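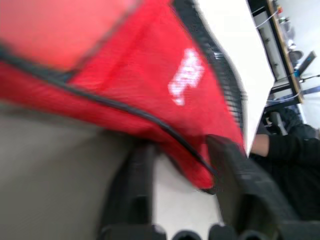 How to look at a painting exhibition without wearing yourself out

By Benedicta Quaye
Nov 26, 2022

Most people walk into a large exhibition, read every label in the first room and are tired by the third. I did it for years. The method below is the one I now use for painting shows, and it works for a small regional museum as well as for a big autumn loan exhibition. You need a pencil, a small notebook and up to 2 hours.

Before you go

Look up the floor plan on the museum website and find out how many rooms there are. If the show is about influence, as many are now, write down the name of the central painter and three or four of the others. Don't read reviews yet. They tend to settle in your head which picture is the important one.

Book the first slot of the day or the last. At the Arnska, where I go most often, the last slot on a weekday is the quietest and the daylight rooms are still bright enough in June. In winter I go in the morning.

Check the rules on bags and pens. Many galleries allow pencil only, and some will ask you to carry a rucksack on your front or leave it in a locker. Take a coin for the locker.

Step 1: Walk through once without stopping

Go from the first room to the last at a normal walking pace. Don't read anything. Notice which paintings make you slow down and which walls you pass without turning your head. When you reach the end, write down the paintings you remember, using whatever words come to mind: "woman with bucket", "yellow field", "dark one by the door".

This takes less time than you would expect. In a show of 14 rooms it took me a quarter of an hour, including a wait at a narrow doorway.

Step 2: Choose your paintings

Pick five from your list. If you have fewer than five, take what you have. If you have more, cross out the ones you already knew from books or posters, unless you came specially to see them.

Step 3: Look before you read

Stand in front of the first painting on your list and keep your eyes off the label. Start far enough away to see all of it at once. Then ask yourself where the light comes from, where your eye goes first, and how high the horizon is. The height of the horizon matters a good deal in landscapes with figures. A high one presses people into the ground, and a low one sets them against the sky.

Move closer until you can see the brushwork, staying behind the line if there is one. Look at an edge, such as the side of a face or the top of a hill, and see whether it is sharp or soft. Look at the shadows and decide what colour they are. They are seldom plain black or grey.
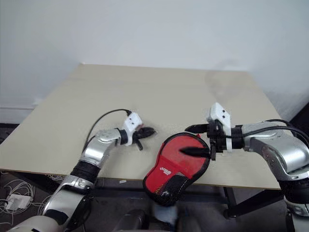 Give each painting five minutes. It feels long at first. If there is a bench, sit on it, and let other visitors pass in front of you.

Step 4: Make a rough drawing

Draw a rectangle in your notebook in the same proportions as the canvas. Put in the main shapes only, with no detail. It doesn't matter whether you can draw. The point is to find out how the painting is built, and a few lines will show you that two figures lean the same way or that a third of the canvas is empty.

Write the catalogue or inventory number underneath. My notes from the Saithong collection are full of good drawings I can no longer match to a painting, except for one marked 2647, a river bank I have since been back to see.

Step 5: Read the label

Now read it. Check the date first, then the material. Pastel and oil behave differently, and a surface that puzzled you may be explained by a single word. If the label says one painter took a subject from another, go and find the earlier work if it is in the show. Compare your rough drawings of the two. Later painters often kept the pose and changed everything round it, or turned the figure to face the other way.

Step 6: Stop for a drink

Go to the café before you are tired. Prices vary. The one at the Jolden is expensive, but you can refill a water bottle by the cloakroom.

Step 7: Go back to one

Return to the painting you liked least of your five and look at it for another few minutes. Then leave by the shortest route.

At home

Write half a page while you still remember the colours. Add a postcard if the shop has one, though printed colours are often too warm. File your notes by painter and not by exhibition, so that the next time a picture by the same hand comes up you can put the drawings side by side.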